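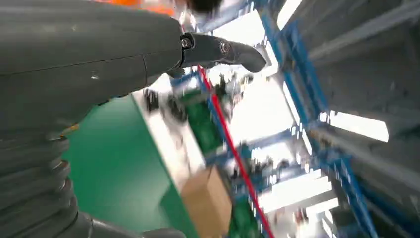 A grey arm casing with a black, hooked gripper finger.

How to read an official notice of a senior military appointment or dismissal

16 July 2018
By the Eskola Defence Reading Desk

Changes at the top of an air force or army are usually announced in a few lines, and press comment soon grows well beyond them. This guide sets out how readers of the Eskola bulletin should work through such a notice before relying on it.

Step 1. Find the original text
Locate the decree or order itself on the website of the issuing office. Press agencies often shorten the wording. Save a copy and note its number; Decree 285, for instance, should be cited by number and title together.

Step 2. Separate the two dates
Most notices carry a date of signature and a date of effect. These may be days or weeks apart. An order signed in January may take effect only when the handover of duties is complete. Record both.

Step 3. Read the verb closely
"Relieved of post", "dismissed from service" and "transferred to the reserve" have different meanings. An officer relieved of a post may keep rank and remain in service. Where the notice says "at his own request", quote the phrase and attribute it to the notice.

Step 4. Look for the successor
Check whether a replacement is named, and whether that person is appointed in full or in an acting capacity. If no name is given, the deputy commander normally signs routine orders - though this should be confirmed from the service regulations.

Step 5. Compare the press reports
Use at least two reports that do not draw on the same agency. Mark each claim as stated by an official, stated by an unnamed source, or offered as opinion. Claims about quarrels, procurement disputes or failing health nearly always fall under the last two headings.

Step 6. Write the entry
Keep the entry to four sentences: the post, the decision, the dates and the successor. Comment belongs in the notes field. Entries in the Alico register may be amended later, and earlier versions are retained.

Questions about translated ranks should be sent to the desk in writing, with the original term included.

Related items
Rank tables and their equivalents
Using the Alico register
Acting commanders: powers and limits
The Mina and Geto garrison archives - a short guide

This website uses cookies to improve your visit. By continuing to browse, you accept our cookie policy.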